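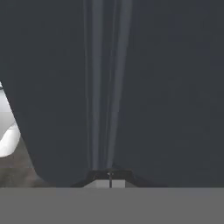 Two grey fingers, close up

Clerkgate surgery going to 28 days on repeats - anyone else had the text?

marrowfat
Got a text yesterday saying all repeats at Clerkgate go from 56 days to 28 from 2025-10-30. No letter, no phone call, just the text and a link that didnt open on my phone. I'm on four things and they all run out on different days already. So now that's twice as many trips to Moschos in Estham, because they're the only ones who stock the eye drops.

Rang reception. Told it's "a practice decision". Whose? Couldn't say.

Has anyone got them to keep it at 56? Or is that it now

tansy_b
Yes had it. Mum too. She's been on the same thyroid tablet for years, same dose, never changes. Bonkers to make her go monthly.

Ask for a review with the practice pharmacist, not the GP. Thats what I did. Waiting to hear.

oldferrylane
Playing devil's advocate. My dad died in September and we took back two carrier bags of tablets to Moschos. Unopened, a lot of it. All of it goes to be destroyed, they can't reuse any. If he'd been on 28 days it would of been half that. So I can see why they want to do it even if the text was rubbish.

marrowfat
Sorry about your dad. Take the point on waste. But he was presumably having things changed a lot? Mine haven't changed since I moved here. Stable patients should be a different list surely.

oldferrylane
They were changed a fair bit towards the end yes. Maybe it should be two lists. Just saying it isn't all done to annoy people.

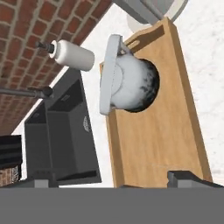
White mug on its side in the board

pipistrelle
If you have the Dusier app you can order everything in one go and it lines the dates up for you. Takes a couple of months to settle. First month you get odd amounts, like 9 of one and 20 of another, then it's all the same day after that. Worth doing.

tansy_b
Mum doesn't have a smartphone. She puts the paper slip in the box by the door. Asked if the box is staying and got "for now".

pipistrelle
You can be set up as a proxy for her, so you order from your own login. Form at the desk, she has to sign it, take ID for both of you. They sent me away first time as I only had mine.

Dave_from_the_allotments
Dusier is useless. Logged me out three times last week and then said I had no medicines at all. None! I'm on warfarin. Rang up, they said try again later. What about people who just give up

pipistrelle
Works fine for me? Have you updated it. There was a new version.

Dave_from_the_allotments
Yes I updated it. That's when it started.

gill.k
Anyone know how long they're taking to turn requests round at the mo? Sign at the desk says up to 72 hours but mine took a week, and then Moschos hadn't got it so I had to go back again. If it's monthly now you'd be ordering the next lot nearly as soon as you get home.

marrowfat
This is my worry. 28 days minus their turnaround, minus a weekend, minus whatever the chemist hasn't got in. You can't order more than a week early or it bounces. There's no slack in it.

oldferrylane
You can ask the pharmacist for an emergency supply if you really run out. Not a thing to rely on, and they don't have to say yes. Take the empty box or the right hand side of the old prescription so they can see what it is.

gill.k
Did that once on holiday, they were lovely. Had to pay for it though.

tansy_b
Speaking of paying. If you pay for your prescriptions this doubles what you pay. Every item, every month instead of every two. Mum's exempt but I'm not, and I've got two inhalers and a nasal spray. That's the bit that makes me cross, nothing in the text about it at all.

If you pay for more than one item a month get the prepayment certificate, you can spread it by direct debit. I should have had it years ago tbh. 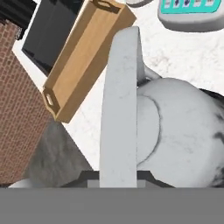 Virgilio Cruzado
Have to disagree with most of this thread, sorry. I was at the patient group meeting when it was brought up and it's not a blanket rule. The practice has 3,365 patients on repeats and they said anyone stable for a year can ask for 56 days and it'll be looked at case by case. Pill and HRT aren't changing at all. The text left all that out, which was daft, and they were told so on the night.

marrowfat
So why did reception tell me no exceptions??

Virgilio Cruzado
Don't know. Can only tell you what was said. Minutes are meant to be going up on the noticeboard.

gill.k
"Looked at case by case" = you ring up at 8, you're 19th in the queue, it cuts off. If it's for stable patients they've got the records, they could just do it from the computer without anyone asking.

Virgilio Cruzado
Fair, and someone did ask that. Answer was staffing.

Dave_from_the_allotments
It's always staffing

tansy_b
Is there anything to sign? Was a petition in the bakers but it might be for the car park.

gill.k
That one's the car park. The repeats one is on the counter at Moschos, 414 names on it when I went in. Couldn't tell you who started it. The girl at the counter said it's going to the practice manager at the end of the month.

oldferrylane
Won't be signing it myself but good luck to you.

marrowfat
Update. Wrote to the practice manager instead of ringing. Kept it short, listed what I take, how long I've been on each, when my last bloods were, and asked for 56 days in writing or a reason in writing why not. Dropped it in by hand and asked them to stamp my copy. Bit of a face pulled but they did it. 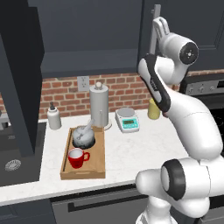 Got a call back two days later from the pharmacist at the surgery. Very nice, no idea why reception said what they did. Three of mine stay at 56. The eye drops go to 28 as the bottle only keeps for a month once it's open, fair enough, never thought of that. She's lined up the other three so they're all due the same day.

So it can be done. But you have to know to ask, and you have to write it down.

tansy_b
Thats brilliant. Did you put mum's sort of thing in, dose never changed etc? Going to copy your letter if you don't mind.

marrowfat
Copy away. Put the date of the last blood test, she asked about that first thing.

Dave_from_the_allotments
Will they do it for warfarin do you think

pipistrelle
Probably not Dave, your dose moves about with your INR doesn't it. Ask the clinic when you next go in. And delete the app and put it back on, that sorted it for my sister.

Dave_from_the_allotments
Deleted it. Now it wants a code from an email address I havent had since I left work

gill.k
Dave go to the desk, they can print you a new set of login details. Needs photo ID. Go after ten, it's quieter.

oldferrylane
Also for anyone with a stack at home, check what you've got before you order. You don't have to tick everything on the slip every time, leave off what you've got plenty of. It stays on your list, they don't take it away. Dad was convinced they would.

tansy_b
Mum thinks exactly that!! Will tell her. Letter going in tomorrow, will post back when I hear

Contact us | Forum rules | © Estham Community Boards | Back to top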